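Section 4. Setting up your sorting bins

By now you should have the Kaner tabletop sorting kit out of its box and a clear idea of which room you want to use it in. I've set this thing up more times than I can remember (my basement, two classrooms, the back of the Trullatton craft store) and the bins are the part people rush. Please don't!

1. Wipe the table down with a damp cloth and dry it. You want a flat surface that doesn't wobble when you lean on it.

2. Pull the bins apart. They ship nested and they can stick, so twist gently while you pull – don't pry with a screwdriver like I did my first time.

3. Check each rim with your thumb for rough spots. If you find a sharp one, set that bin aside and ask for a replacement.

4. Stand the bins upright, open end up, somewhere near the middle of the table.
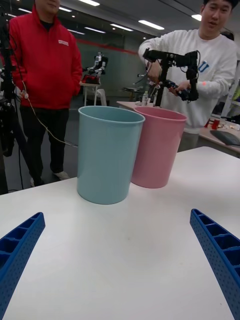 Choosing which color means what is up to you, and I go back and forth on it. Lakmal Pathirana likes one bin for "keep" and the other for "fix," and his whole family sticks to it. I do buttons in one and beads in the other. With a blue bin and a pink one side by side, I'd put the stuff you handle most in whichever is closer to you, so the light blue one if you're sitting on the side where it stands in front. Then write it down on the card in the lid of the box, or you'll be digging through both by June.

Note: The bins get narrower toward the bottom, so heavy things go in first. A bin with all its weight up top tips easily.

5. Leave a bit of room between the rims if you have small kids helping. Little hands knock two bins over as easily as one.

6. Do a test run with a handful of pieces before you dump everything out. If you're reaching across one bin to get to the other, swap them.

CAUTION: Don't use the bins for hot wax, paint thinner or anything straight off the stove. Keep them away from space heaters too.

If you bought the Siler refill pack (part 414), skip ahead to Section 5 for the labels.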